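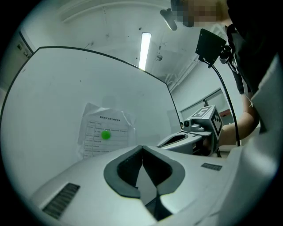 April, equipment planning, second gripper pair. Current request covers one more pair of hand-held grippers plus spares, to be ordered before the Camar quote lapses. Holmgren came in higher and won't split a pair. Camar is at 1,908 for the pair, cubes excluded, so we print those ourselves again. Each gripper needs its marker cube on top and the small camera on the short bracket beside it, and the bracket is the line I left out last time. Added now, with screws. Cable also goes on the list: the thin black one hangs in a long curve past the forearm, and I want a shorter run with a clip.

Spares, first pass:

- finger pads, 18
- camera brackets, 3
- cables, 9 (Amparo says fewer; leaving it until she has checked the drawer)
- sleeves for the printed sheets, existing ones wrinkle

Lead time from Camar is around 3 weeks. Ronja wants the Nilley mounts priced as an alternative. No drawing from them yet, so no number entered.
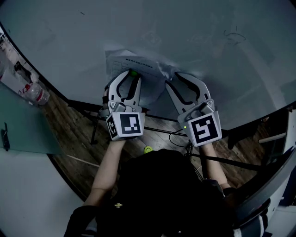
*Two-handed work at the gray surface, sheet at top, green ball at the left gripper.*

Pads are the consumable to watch. Stamatia to log replacements per gripper, left and right separately. If the left side goes faster, reorder by side.

Open:

- Rollura stand legs: keep or replace, ask Marietjie
- budget code for the cubes
- second quote on brackets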